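# akden-labels

Fiber content and care label records for secondhand clothing, collected at the Bradport sorting depot. Maintained by Anca Ilie and Raimo Hakala.

## Contents

The set has 1000 records in one CSV file, UTF-8, comma separated. Each record is one garment. Main columns:

- `item_id`: integer, never reused
- `garment`: type, from `types.txt`
- `fiber_1` to `fiber_3`: name and percent
- `color`: single basic color word
- `wash_max`: degrees Celsius, blank if unreadable 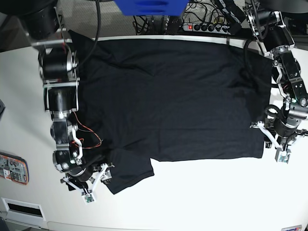 Percentages must add up to 100. Rows that fail this check are kept and marked `sum_error`. Trim and lining are left out of the total. Labels in Romanian and Finnish were translated by Vasilică Moldovan.

## Known problems

Printed neck labels fade, and `wash_max` is blank more often for knits than for wovens.

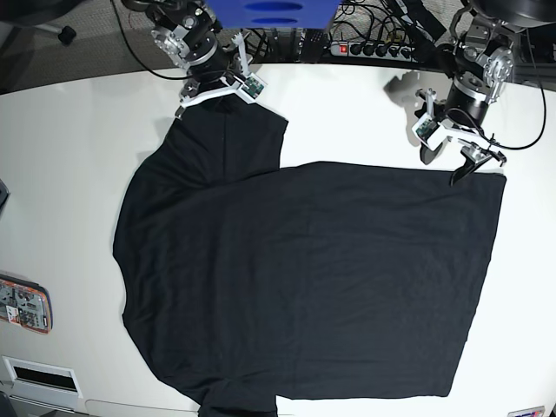 The `color` column does not record shade or finish. A matte black T-shirt with a slightly lighter crease down a folded panel is entered as `black`, the same as a glossy one. Version 2 dropped the old `shade` column after Norbert Trnka found that the sorters used it in different ways.

## Loading

Read `item_id` as integer and everything else as string. Blank means unreadable; `none` means no label.

Contact: Anca Ilie, Akden, Bradport | Back to top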